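Week 4 notes - How a repeat pattern works

Welcome back, everybody! Last week we drew loose motifs on paper, and some of you filled whole sketchbooks (wonderful, keep going). This week we find out how one small drawing can cover an entire wall, a bolt of cloth or a roll of gift wrap without the eye ever catching the join. It's my favourite part of the whole course.

Start with the word "repeat". A repeat is the smallest piece of a design that holds everything you need. Put copies of it edge to edge and the pattern carries on forever. Designers also call it the tile or the unit, and you'll hear me use all of them in the same breath, sorry.

The plainest layout is the block repeat, where the tiles sit in straight rows and columns like a sheet of stamps. Shift every second column down by half a tile and you have a half-drop, and the change is huge! Your eye stops running along the rows and starts wandering on the diagonal. Shift the rows sideways instead and you get a brick repeat. Wallpaper makers love the half-drop because it hides the width of the roll.

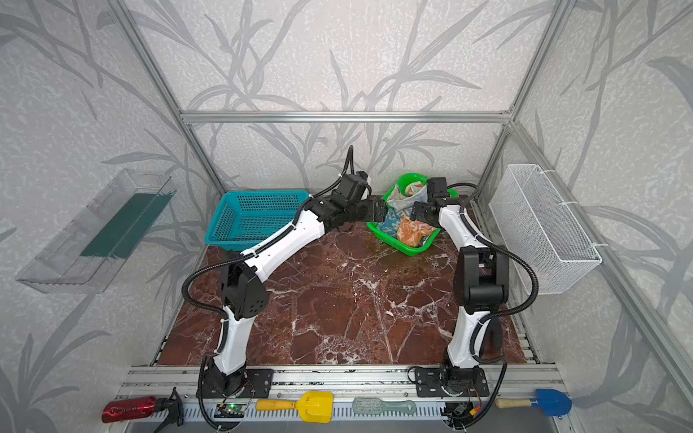 Tall plants are a lovely place to begin, as a stem can run off the top of the tile and come back in at the bottom. The catch is that it must leave and return at exactly the same spot, at the same angle and the same thickness. Check this before you colour anything. I once painted 3 full sheets for my Cendmont design and found that one stalk was a hair too far left - on the wall it looked like a broken bone.

Try the cut-and-swap method at home:

Draw in the middle of a square of paper and keep away from the edges. Cut the square straight down the centre and swap the halves, so the old outside edges now meet. Tape them on the back. Cut across the other way, swap and tape again. Now fill the blank space in the middle, and you have a block repeat!

Watch for "lining up", where gaps join into stripes you never meant to draw. Pin up four copies, step right back and squint. Grey on grey is kinder to beginners than strong colour, though please don't let that stop you.

For next class: one finished tile, any layout, plus four copies. Bring the Stasiv samples if you borrowed them in July.

Comments (3)

The squinting trick is magic. I found two stripes in mine straight away.

Does cut-and-swap work for a half-drop too? Mine came out very strange.

Same question here! Also, I still have the Stasiv samples, will bring them.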